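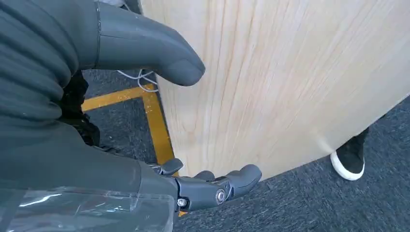
November 28, 2025, Drostville workshop

Passbook scheme, week 3 of the school trial. Kids bring in cans, the weigh station prints a slip, the slip becomes savings. Simple, said the grant application.

Weigh station first. Zeroed it twice against the Schmieder reference weight and it still drifts upward if left alone, so whoever banks last gets the best interest rate in town. Kam-wah suspects the load cell cable. I suspect the load cell. We have a coffee on it.

Ledger: 61 accounts open, 2 of them belonging to the same boy under different spellings. Merged them. He had saved more under the wrong one.

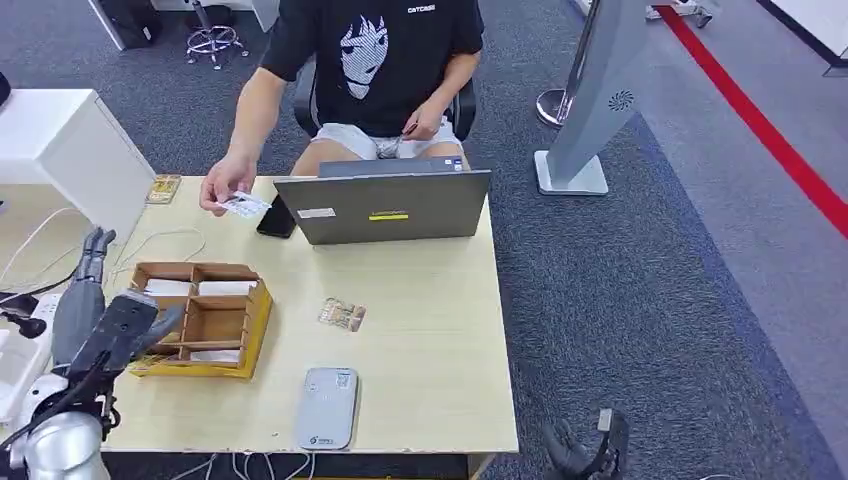 Banafsheh wants a minimum deposit so we stop posting entries worth less than the slip paper. Mathias says the minimum will just teach them to leave water in the cans. Both right, I think. Left it unset until Kirstin has talked to Greranbridge school.

Withdrawals still need an adult signature. One came in signed "Mom" in purple crayon. Held.

To do: swap cable, then cell. Reprint Tuesday's slips, the date was stuck in April. Ask Ngan-ling where the spare paper rolls went.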